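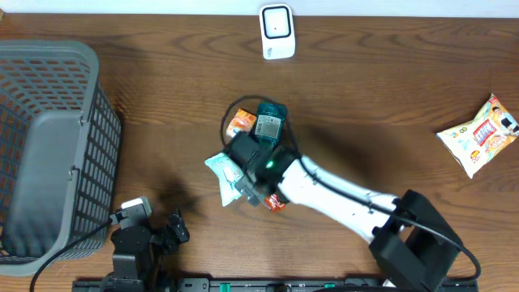
Home | News | Film | Music | TV | Contact

Corrections, Complaints and Removal Requests: FAQ

Last updated: 13/03/2021

Which sites does this page cover?
It covers Vundmont Entertainment and the two titles it publishes, Codar (film and music) and Testska (television). Stories that other sites have copied from us are outside our control. Contact those sites directly.

I am named in a story and a fact is wrong. What do I send?
Send the web address of the story, the sentence you dispute, and the correct information with a source. A source can be a contract page, a public record, a dated post from a verified account, or a statement from your agent. Use the corrections form. Messages sent to our social media accounts are not logged and do not start a review.

How long does a review take?
You will get a receipt the same day if the form is submitted before the office closes. A first reply follows within 5 working days. Complaints that involve a court filing are passed to outside counsel and can take up to 12 working days.

What is the difference between a correction, a clarification and an update?
A correction changes something that was wrong when published. A clarification changes wording that was accurate but could be misread. An update adds something that happened later. Corrections and clarifications carry a note at the foot of the story with the date of the change. Updates carry a line at the top.

Will you delete a story if I ask?
In most cases, no. Stories are removed in full only under a court order, under a settlement, or when the central claim cannot be supported. Between launch and the end of January we received 2,944 requests of all kinds, and full removal was granted in 13 of them.

My publicist has sent a legal letter. Should I also fill in the form?
No. Once a letter has arrived from a lawyer, or from a publicist acting on a lawyer's advice, all contact goes through the legal address. A form sent at the same time will be attached to the legal file and will not get a separate answer.

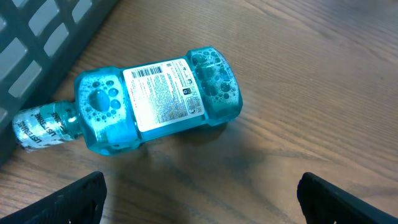
Listerine bottle on a wooden tabletop.

Can I reply to a story without making a complaint?
Yes. A reply may be up to one-third the length of the original story. It is edited for spelling and legal risk only. It is linked from the original and stays online for as long as the original does.

Do you print claims made by one celebrity about another?
We report that a claim was made if it was made in public and is already part of a dispute. Where the claim could damage a person's name, we contact that person or their agent before publication and state in the story whether they answered. Anonymous claims of a crime are not published.

What about screenshots of private messages?
A screenshot is not treated as proof. The desk asks for the original message on the device or a copy supplied by the second party. If neither is available, the screenshot is not used.

I disagree with the decision. Is there an appeal?
One appeal is allowed per story. It is handled by the editor of the other title, so a Codar decision is reviewed at Testska and the reverse. Appeals must raise a point that was not in the first complaint.

Does a correction also change the newsletter?
The newsletter cannot be recalled after sending. The correction runs in the next issue.

Comments (3)

Does the reply rule apply to band members who aren't named but are obviously the ones meant?

Used the form over a wrong release date for the Sutherland soundtrack. It was fixed in two days, and the note is at the bottom like it says.

The form times out if you paste a long link. Shorten it first.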